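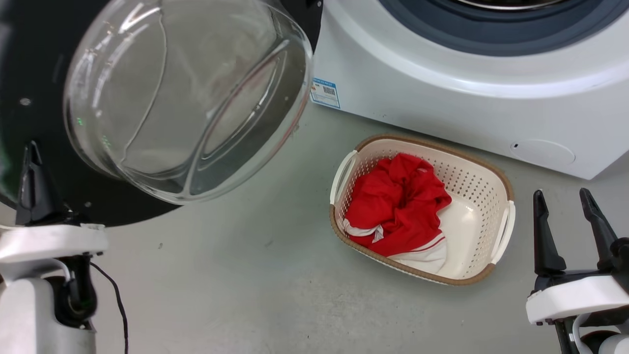

Notes on the Lundgren half-year report

2022-08-11

Lundgren reported before the open and the stock closed down on the day. I hold 140 shares, bought in March, so read the rest with that in mind.

The headline was the revenue miss. I think the inventory line matters more. Finished goods rose faster than sales for the second half in a row, and the company changed how it words the note. Last year it said stock was "in line with seasonal demand." The new note drops the word seasonal and adds a sentence on slower orders from two large retail accounts. It does not name them. Redgate is almost certainly one, given that Redgate told its own investors in the spring that it would run leaner shelves through the fall.

Cash flow follows from that. Operating cash was negative for the half, and the gap was covered by drawing on the credit line. The line has room left, but the margin on it steps up if net debt passes 3 times earnings. Management put the current figure below that and would not give a number when Nosipho Xaba asked on the call. She asked twice. The second answer was a repeat of the first with the word "comfortably" added.

The Goketti plant is the other item. Lundgren will cut it to one shift from October, affecting 321 of 1,545 jobs at the site. The savings are not in guidance. Neither is the severance cost, so the full-year range as printed is not much use and I would expect it to be reissued.

Yulan Xie wrote to me after my last post to say I was too easy on the Jivico purchase. She had a point. Goodwill from that deal is still carried at full value, and the unit has missed its plan each period since closing. The impairment test is done at year end. I now assume a partial write-down in my own model. It has no cash effect, but it does reduce equity, and there is an equity test in the loan terms too.

I have not sold. I have also not added, and will not until the credit line terms are either renewed or filed in full. The dividend decision comes with the third-quarter update, and I have it at zero in the spreadsheet.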